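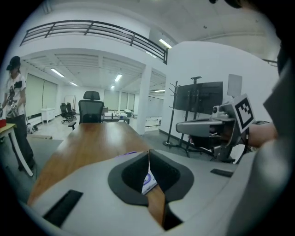
How many demonstrations does the robot need before it can learn a task?

For a simple task, such as picking up one object and putting it in a tray, we ask for 300 good demonstrations. A task with two or more steps needs more, and we agree the number with you before the start.

Must I have experience with robots?

No. At Musidska most people begin without any. You do a practice round of 39 short recordings, and these are not used for training.

What is the difference between showing by hand and remote control?

When you show by hand, you hold the gripper yourself and do the task at a table, and the robot arm is not needed at that moment. With remote control you move the real arm from a distance. We use the first way at Musidska and the second mostly at Kasberg, where the arms are installed.

How should I move?

Slowly and evenly, but not like in a slow film. Keep the marker cubes on the fingers clear of your sleeves and turn your wrist only as much as the task asks. If you drop the object, stop the recording and start again -- please do not repair the mistake in the middle.
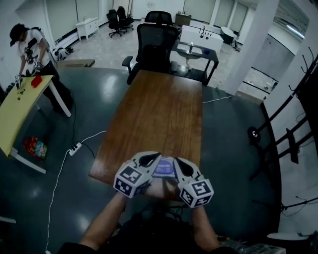 A reader from Tidden wrote to us that her first recordings were all rejected, and she asked if she was too slow. The speed was fine, we answered. She had closed the fingers before the recording was started, so the beginning of each grasp was missing.

Can two people record in the same room?

Yes, when each has an own place to work and a separate session name.

Who can use my recordings?

Only the Manninen project. You can ask us to delete a session until the end of February.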